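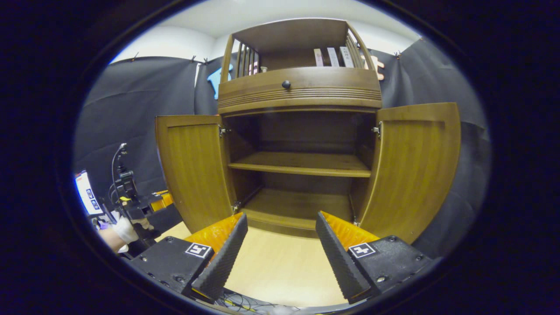 Call for Participants: Good Practice Guide for Hand-Held Gripper Work

Drident is putting together a working group to write a short good practice guide for people who record household tasks with hand-held grippers. We want people who do this work or supervise it. You do not need a degree, and you do not need to have written a standard before.

What the guide will cover

Opening and closing doors and drawers on ordinary furniture, including how far to swing a door and where to stand while doing it
Gloves and sleeves for operators and for anyone else in the recording area
Routing of cables on the floor and at the bench
Checking marker tags and finger pads before a session
Resetting furniture between recordings
Breaks, shift length and reporting of sore wrists and hands
When a recording should be thrown out, and who decides

The first draft, known as Evow, has 122 clauses. Many of them overlap and a few contradict each other. The group's main job is to cut it down to something an operator can read before a first shift. Mudassar Soomro wrote most of the draft and will chair the meetings.

Who can apply

We have 8 places. At least half will go to working operators. The rest are open to site supervisors, safety staff, furniture and fixture technicians, and people who review recordings.

Operators should have made at least 200 recordings with a hand-held gripper. Reviewers should have checked at least 1000. If your count is lower but you have other experience that bears on the guide, say so in your application and we will consider it.

What we ask of you

Two online meetings a month until December
Written comments on each draft, sent before the meeting
One two-day session at our site in Toledo, where the group will try out the door and drawer clauses on real cabinets

Members are paid by the hour for meetings, reading time and the Toledo session. Travel and lodging are booked and paid for by Drident. Please tell us about any access needs when you apply.

How to apply

Send one page on your experience and name one rule at your current or past workplace that you would keep or change. Leave out client names and anything covered by a confidentiality agreement. Address applications to Ngọc Nghiêm, Practice Group, Drident. Applications close Jan 16, 2023.

Questions about pay or travel go to Mathis Lacroix at the same office.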